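Preparing a Flat for an Inventory Check

Applies to: furnished and part-furnished lettings
Written by Noel Sison, checked by Nighat Jadoon
Last updated: May 31, 2018

An inventory records the contents and condition of a flat at the start of a tenancy. Follow the steps in order. Allow 2 hours for a two-bedroom flat, longer if the kitchen is fully equipped.

Small items should be grouped on a flat surface before they are listed. 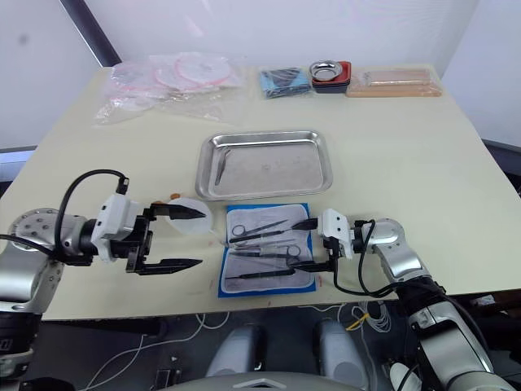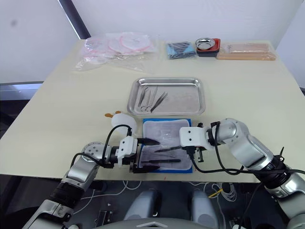 Step 1: Set up the record

Open a new sheet in Riterex, or use the paper form. Enter the full address, the floor and the flat number. Give each room a short code and keep to it throughout. If a room has two doors, start at the one nearest the hall.

Step 2: Work round each room

Go clockwise from the door. Record the walls first, then the ceiling, floor, windows and fixed fittings. Loose furniture comes last. For each entry give the item, the colour, the material if known and the condition. Avoid "good" on its own – write "no marks seen" or state where the mark is.

Step 3: Measure any damage

Give the length of scratches and chips in millimetres. Anything over 50 mm needs its own line and a close photograph. Carpet stains are measured at the widest point. For cracks in plaster, note both ends by their distance from the nearest corner.

Step 4: Take meter readings

Copy all digits before the decimal point, including leading zeros. Record the serial number beside the reading. Do not estimate a reading if the cupboard is locked; enter "no access" and return later.

Step 5: Keys

List every key by door. Try each one in its lock. Window keys are easily missed, so check the kitchen drawers.

Step 6: Sign and send

Both parties initial every page and sign the last. Scan at 300 dpi, save as a single file and send a copy to the tenant the same day. The signed original stays with the tenancy agreement.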